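## 4. Refinishing a Worn Work Surface

Use this section for tabletops already coated with Momby matte topcoat. For bare or oiled surfaces, see Section 6.

1. Wipe the surface with a damp cloth and let it dry for 12 hours.
2. Sand lightly by hand with the fine pad supplied in the Trilon kit. Stop when the sheen is even.
3. Remove all dust with a vacuum, then a tack cloth.

**Note:** Light scuffs in the topcoat do not need filler. Dents deeper than the coating must be filled and left to harden before step 4.

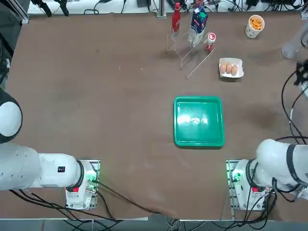

4. Stir the topcoat for 10 minutes. Do not shake the can.
5. Apply one thin coat with a foam roller, working from the far edge toward you. Keep a wet edge.
6. Allow 6 hours between coats. Apply two coats in total.

**Caution:** Do not apply topcoat over wax or silicone polish. The coating will not bond and must be stripped.

**Caution:** Lay used rags flat outdoors to dry before disposal.

The surface can take light use the next day. Wait a full week before placing heavy items on it or cleaning it with liquid. Record the batch number from the can lid in the log at the back of this manual; color may vary slightly between batches.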